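Paid testers wanted for the Keketti hand kit

Posted 13 May 2020

I run the hands program at Tustance (well, I run the part of it that talks to people, and I answer all the email), and I'm looking for 10 people to spend a few weeks with our robot hand kit and tell me what's wrong with it. You'd be working with the Keketti, which is the hand we plan to start selling in August, and with Lo, the little program that lets you record a grasp and play it back.

You don't need a degree in any of this! Our last group of testers had a dental technician in it and a retired piano tuner, and their notes were better than mine. What I want is patience, decent handwriting or decent typing, and somebody who will write down the boring stuff. If a fingertip pad slips on a coffee cup, I want to know which cup. If the setup guide made you swear, I want to know what page you were on.

The sessions happen at our Grevis workshop, at a plain table with good light. You'll set the hand up from the printed guide, run it through a list of everyday objects, then bring in a few objects of your own and try those. After that it's your call what to do with it -- some people go straight for the eggs. 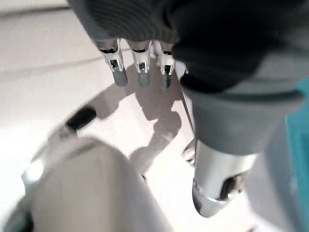 Do I need to know how to write code?
Most testers never touch any. Lo runs on buttons and sliders, and if you do want to script your own grasps there's a short chapter at the back of the guide that I'd love a second opinion on.

A few practical things. Each tester does 35 hours in total, split up however suits you, mornings or evenings. Pay is $1,030 for the full run, half at the midpoint and half when you hand in your last notes. Parking is free but the lot is tiny, so bike if you can. We're keeping it to one tester in the room at a time, masks on, and the table and tools get wiped down between sessions.

You should be 18 or older and comfortable using small screwdrivers, and please be OK with your notes being read out loud in our design meetings (without your name on them). Left-handed folks, please apply! The guide was written by right-handed people and I'm pretty sure it shows.

One more thing, in case you're wondering about the price. The kit is set to sell for $4,000, and part of what I'll ask you at the end is whether you'd pay that, and if not, what you'd cut. You can be blunt. I've already heard that the carrying case is ugly.

To apply, send me a page or less about something you took apart and whether it went back together. Put "Keketti tester" in the subject line and tell me which hours work best for you. I read every one of these myself, so give me a week or so to get back to you.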